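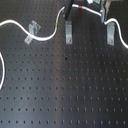 Cable Routing Course Opens at Aasen Technical Institute

AASEN, Aug 23, 2018 — The Aasen Technical Institute has opened registration for a short course in the routing and securing of cables on laboratory tables, a subject that has until now been left largely to informal instruction between colleagues. The course will be taught in the institute's main teaching laboratory and is open to technicians, graduate students and staff of local firms.

The decision follows a review carried out in June by the institute's laboratory office. The review looked at how shared tables were being set up and cleared between projects, and found that time was regularly lost to cables that had been laid without a plan. In several cases, equipment had to be realigned after a cable was pulled or leaned on by a person working at the next station.

"Most of our users receive careful training on the instruments and almost none on what runs between them," said Oda Lie, head of laboratory services. "A cable is treated as something to be dealt with at the end of the day. We would like it to be considered when the layout is first drawn."

The course consists of 6 sessions. The first 3 are given to basic practice on a standard black breadboard, using ordinary metal clamps and a single length of cable. Participants learn to choose a path, set the clamps along it, and fasten each one to the board before the cable is placed. Later sessions introduce crossings, cables of mixed thickness, and the removal of one line without disturbing the others.

Particular attention is given to curves. According to the course notes, a cable should be allowed to follow wide, even bends between supports, and a clamp should be turned to meet the cable at the angle at which it arrives.

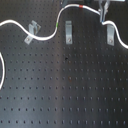 Tomoyo Kudo, who prepared the notes and will teach the opening sessions, said that beginners tend to line up every clamp with the rows of holes and then force the cable to fit. The grid makes this tempting, she said, and the result often looks tidy on the first day. The trouble comes later, when the cable works against the clamp and begins to shift.

"I ask people to lay the cable down loosely first and look at where it wants to go," Kudo said. "Then we talk about where the supports belong. Some of them find this slow. By the second session they are usually faster than they were before."

Marking is also covered. Participants will be taught to place colored marks on a cable at agreed points so that it can be returned to the same position after it has been lifted out for cleaning or repair. The institute does not prescribe a color code, and laboratories taking part are asked to bring their own if they have one.

The teaching clamps were supplied by Pavari, a local metalworking firm, which also provided spare screws and a set of replacement feet. Shinji Hoshino, workshop manager at Pavari, said the firm had agreed to repair worn clamps for the duration of the course. Two of its own employees are expected to attend.

A trial version of the course was held earlier in the summer, with 26 participants. Their written comments led to a number of changes. The session on tools was shortened, the practice periods were extended, and a section on clearing the table was added at the request of several graduate students. Participants will now be expected to leave the board bare at the close of each session, with clamps and screws returned to their trays and the cable coiled and hung.

Tormod Nordin, who attended the trial as a technician at the instrument maker Udus, said the section on fastening had been the most useful to him. He had been in the habit of tightening each screw fully as he went, he said, and had spent a good deal of time loosening them again. The course recommends that screws be left finger-tight until the whole path has been checked, and that a final check be made at the points where one surface meets another — a place where brackets are easily set out of square.

The fee is $119 per person and includes the printed notes. Students enrolled at the institute may attend without charge, subject to available places. Those who complete all sessions will receive a certificate of attendance, although the course does not carry academic credit.

The laboratory office has asked that participants wear closed shoes and remove rings and bracelets before working at the tables. Food and drink are not permitted in the room. 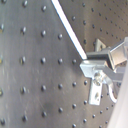 Registration and Contact

Applications may be made in person at the laboratory office or through the institute's continuing education desk. Employers wishing to enroll more than one person should submit the names together. Questions about course content should be addressed to Tomoyo Kudo, and questions about fees to the continuing education desk.

Comments (4)

wukden_reader
Is there an evening group? I work shifts and can't make daytime classes.

T. Henríquez
I took the trial version. Good course, but bring your own hex keys if you have a set you like. The shared ones were always at the other end of the room.

benchtop
Glad the cleanup part was added. Our shared table has had the same mystery cable on it for two years and everyone is afraid to unplug it.

Trinidad Henríquez
@wukden_reader They were talking about an evening group when I was there. I would call the office and ask.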